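Home Fixtures Results Ground Visits Club News Contact
Search this site Enter keyword Go

Open day at the Kanaan ground

Widine Cricket Club opened its ground to the public on July 5, 2024, the day before the second eleven's home match with Ikier. I went along for the afternoon session, which started at two with a walk round the outfield and finished in the pavilion.

The club dates from 1877 and has played at Kanaan for all but 10 of the years since. The first ground was at Grimudance, on the other side of the river, and the old roller came from there. It is still used in April when the square is being prepared.

Yara Dabbas led the tour. She captained the women's side for several seasons and now looks after the junior teams. She took us first to the nets, where 2 of the lanes have new matting, and then to the scorebox. The scorers have moved to a laptop but keep a paper book as well, and the older books are on a shelf by the door. The highest total in them is 506, made in a two-day friendly against Ikier. Dabbas said the visitors had batted first that day and lost by an innings.

Next came the dressing rooms. The home side has the larger one, with a window facing the sightscreen. Kit bags stay there overnight during the season, and match shirts are washed at the club after each game – players used to take their own home, and a few never came back.

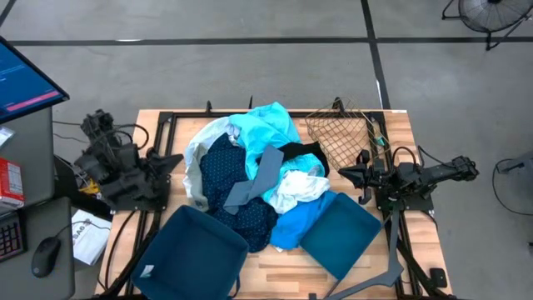

The square and the pavilion

We were asked to keep off the pitch being used on Saturday, but could stand at the rope while the ground staff cut the one next to it. The square slopes slightly towards the road end. Most of the seam bowlers prefer to run in from there, according to Dabbas, although it means bowling uphill.

Tea was served at four. Parking is in the field behind the nets, and the gate on the lane is locked at seven.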